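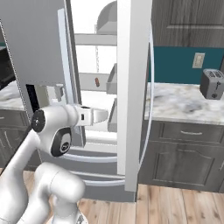
The Leto open day at Skirnville

Leto is a kitchen simulation put together by the Tymoshchuk lab in Skirnville, and it's the one I get asked about most on this wiki. I went along to the open day on March 28, 2026 – two hours on a hard chair, well worth it! We watched three tasks run on the big screen, with the white arm working at the open fridge and over the marble island. Everything you see is rendered, right down to the honey-coloured floorboards.

Visitors could pick the next task from a menu (I chose the fridge, naturally). Some five of us stayed for the question time, mostly about how the cupboards are modelled.
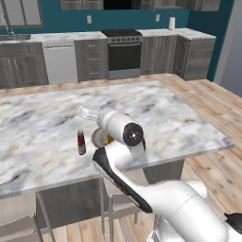
The arm over the island, with a fork on the marble. Leto demonstration, Skirnville.

See also: Follholm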